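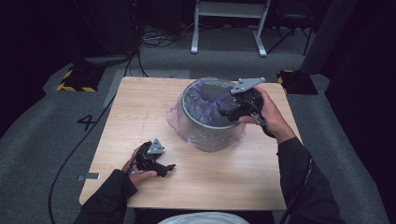
Student Projects – Environmental Studies

What Our Dorm Throws Away: A Semester of Looking at Trash

When I signed up for the waste project I figured it would be the easy one. My roommate got stream sampling, which meant waders in April, and I got to stay indoors and weigh garbage. How bad could it be? I'll get to the yogurt later.

The question I started with was pretty simple. Our campus has had recycling in every dorm for years, and everybody I know says they use it. So how much stuff that could be recycled or composted still ends up in the regular trash? I picked my own building, Cirillo Hall, mostly so I could do the work in slippers, and then added Zotov Hall across the quad so I'd have something to compare it to. Cirillo has a compost bucket on every floor. Zotov has one, in the basement, next to the boiler room, and I had lived here two years without knowing it existed.

How I did it

I put up a sign-up sheet in both buildings asking for rooms that would let me have their trash for the month. I ended up with 324 bags total, which is way more than I planned on (the plan said 100, and my advisor had already told me 100 was a lot). Each bag got a number and a building code, nothing with a name or room on it. I weighed the bag, opened it on a tarp, sorted it into eight piles and weighed each pile.

The eight piles were food, paper, cardboard, bottles and cans, plastic film, other plastic, cloth, and "everything else." I changed the list once, after the first weekend. Plastic film wasn't on it originally, and by Sunday night my "other plastic" pile was a giant crinkly heap that weighed almost nothing and kept sliding off the scale. So I split it out and went back and redid the first 8 bags. That was the yogurt weekend. Please rinse your containers, people!

For the scale I used a Silidari kitchen model I already had. It's fine for small piles but it shuts itself off if you take too long, and I lost a few readings that way and had to start those piles over.

What I found

Food was the biggest pile by weight in both buildings, and it wasn't close. I expected Cirillo to do a lot better because of the buckets, and it did do better, but only on the floors where the bucket sits by the elevator. On the two floors where it's in the kitchenette closet, the bags looked just like the ones from Zotov. I think that's the most useful thing in this whole report – people will compost if they trip over the bucket on the way out.

Bottles and cans were lower than I guessed. Paper was higher, and most of it was clean enough to recycle. A lot of it was flyers, including a sad number of flyers about recycling.
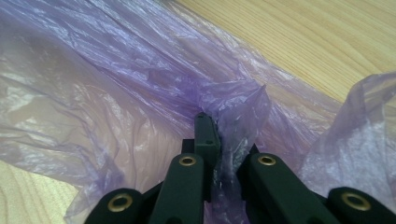
Plastic film: light, and it takes up a ton of room.

Film is the one I keep thinking about. By weight it hardly shows up on my chart, but by volume it filled more of the tarp than anything except food. Our recycling doesn't take it, and the liners themselves count too. Lots of rooms change the liner when the can is barely a third full, so we're throwing out a bag to throw out a sandwich wrapper. I did it myself until this spring.

What I'd change

I'd measure volume from day one. I'd also want rooms that didn't volunteer, since the people who sign up for a trash study are probably not your average trash people. And one month is short. Move-out week would have been a whole different project.

The grant from the Nurnent student fund was $900 and I still have some left over, mostly because gloves are cheap. I've asked if the rest can go toward moving the Zotov bucket upstairs and buying a second one. Housing says they'll answer before fall. My data sheets are in the department office if anyone wants to pick this up next year, and the tarp is too, and yes, I washed it.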